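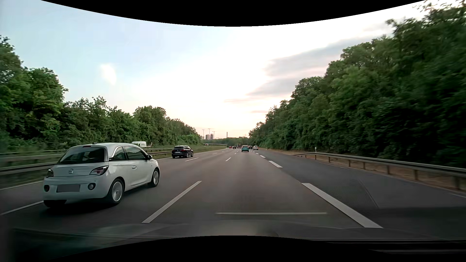

Phantom jam

A phantom jam is a queue of traffic with no visible cause. There is no crash, no roadworks and no escaped cow, and drivers who reach the front of it often feel cheated.

Origin

Most phantom jams begin with one driver braking slightly. The driver behind brakes a little harder, the next harder still, and somewhere down the line a person who has done nothing wrong comes to a halt. The stoppage then travels backwards through the traffic while everyone in it is trying to go forwards.

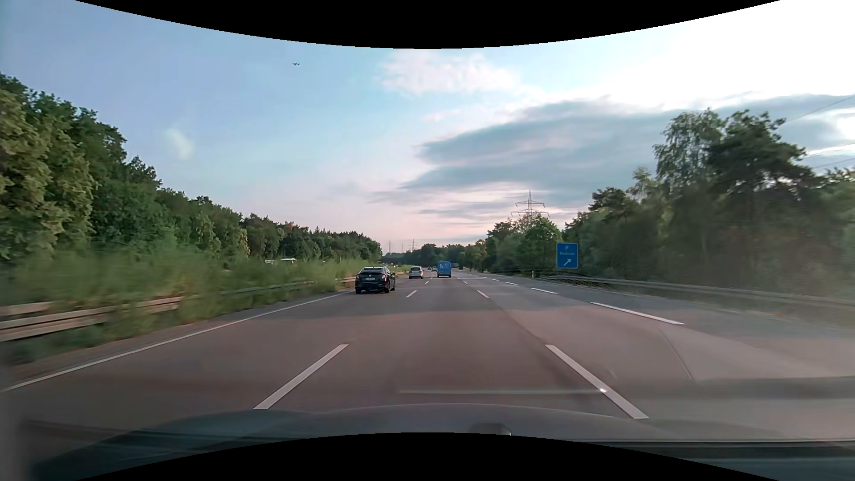 Busy roads are the most prone, as small gaps leave little room for a late reaction. Frequent lane changing also helps the jam along. It is usually done by people in a hurry.

The Morness study

Valentyna Melnychuk watched the road between Morness and Fliston for 90 mornings and logged 25 phantom jams, the longest lasting nearly 40 minutes. Her report blamed close following. Local drivers, when asked, blamed Pramholm.

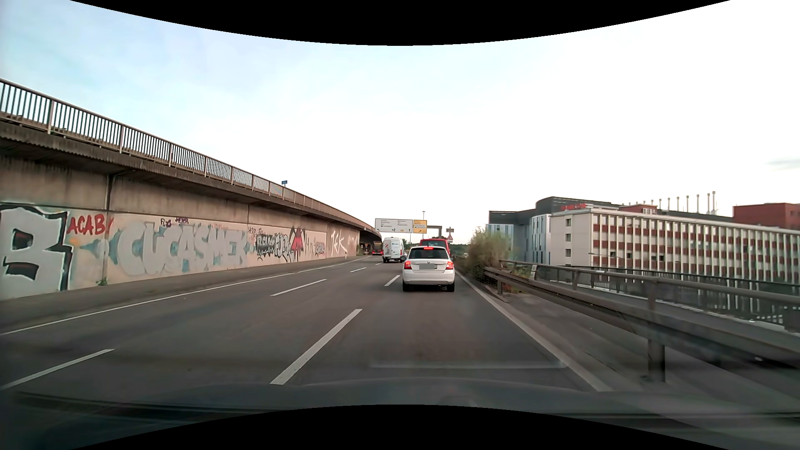 A white hatchback with its brake lights lit, behind a taller red vehicle.

Remedies

Variable speed limits can smooth the flow, provided they are obeyed. The Csizmadia method asks drivers to keep an equal gap in front and behind, and has been widely admired by people who go to work by train.
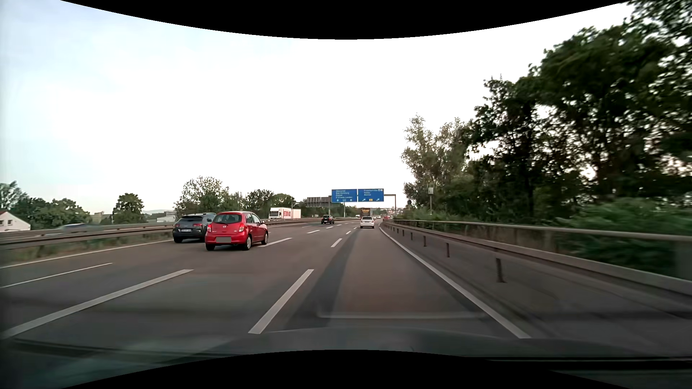

Reading time: 3 minutes

See also

Lane discipline
Rubbernecking
Stopping distance
Pramholm bypass (proposed)

Last edited June 2026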